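## Plarkby learns to wait its turn 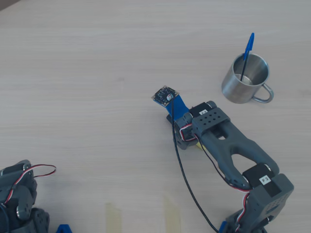
*The sensor board on its blue mount at the end of the arm, with its cable running back across the table.*

Big month for the control code! Khoa Lại has merged the new timing layer into Plarkby, our planner for small tabletop arms, and it fixes the thing that has bugged us since August – sensor readings and joint positions drifting apart whenever the planner got busy.

Joint positions come in at 100 Hz and the sensor at 20, and the old code simply paired each reading with whatever pose was newest. Now every message gets its stamp on arrival, and the planner interpolates the pose to match. Uyên Mạc replayed 3000 logged moves through both versions, and the worst mismatch dropped to 26 milliseconds (we had stopped measuring the old one in milliseconds).

The replay tool is my favorite part. You can scrub through a move, pause at any joint update and see what the planner believed at that moment – I lost a whole afternoon to it and regret nothing.

Still open: shutdown sometimes hangs if the sensor process dies first. Merike Šimkus has a patch in review and would love a second pair of eyes. Setup notes are in the docs folder, under "timing".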